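I've gone terrazzo mad. It started in October with a tea towel from Darwish (the homewares place near Mum's, dangerous shop) and now I'm pricing up peel-and-stick wallpaper for the laundry nook and talking about "chips" at dinner like a tiler.

The colours I keep coming back to are black, mustard, pale pink and light grey on off-white. I was worried it'd be too busy on three walls, and Nathalie said to do just the back one, but I love it wrapped right round! Lots of the black chips have teeny white dots in them too, which I'm a bit silly about.
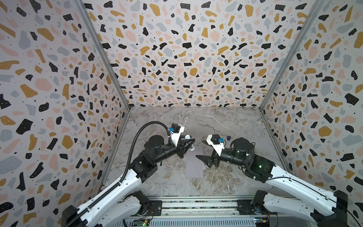
## Okay, but the floor

Grey marble-look underneath is the bit I wasn't sure of. Two patterns, one tiny space - my sister reckons I'll get a headache. I think it's fine because the grey is so quiet next to the mustard, and even a little white bottle with a pale blue cap looks sweet against it all.

My nook is 900 mm deep, so I'll need 2 rolls if I'm careful with the cutting and 3 if I'm me. Anqi has offered her good craft knife and a Saturday-sized amount of patience. I still have to sugar soap the walls and fill the hole where the old towel rail was - that's tomorrow's job, after coffee.

If anyone's put vinyl over semi-gloss paint, did you sand first? Tell me in the comments before I start peeling!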